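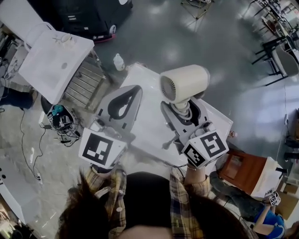
Care and Storage of Hair Dryers in Shared Washrooms

Residents of Bindholm House are asked to treat hair dryers as electrical appliances and to give them the same attention as a kettle or an iron. Most faults reported to the household office come from two sources: blocked air intakes and damaged cords. On a dryer with a round vented grille at one end of the body, such as the cream-white one held over the table, lint collects on the grille and reduces the flow of air. A dryer that cannot draw air will overheat and may shut itself off.

Cleaning the grille

Unplug the dryer and allow it to cool fully. Brush the grille with a dry, soft toothbrush, working from the center outward. Lint caught deeper in the slots may be lifted with tweezers. Do not rinse any part of the dryer, and do not use spray cleaners. In shared washrooms the grille should be cleaned every 2 weeks.

Cords

A coiled cord should hang freely when the dryer is put away. Winding it tightly around the handle strains the point where it enters the housing, and the wire inside may break without any outward sign. Gather the cord into loose loops and secure it with a cloth tie. Check it monthly for cracks, flat spots and discolored patches near the plug. A dryer with any of these must be taken out of use and handed to Hemant Upadhyay in the household office.

Where to keep it

Dryers are to be stored on a table or shelf well away from the sink. Slatted metal racks beside a basin are suitable for towels and closed bottles. They should not hold appliances, as water splashes through the slats.

Labels for cords and shelves are available from Hilde Smits. Requests for replacement dryers are normally answered within 3 working days.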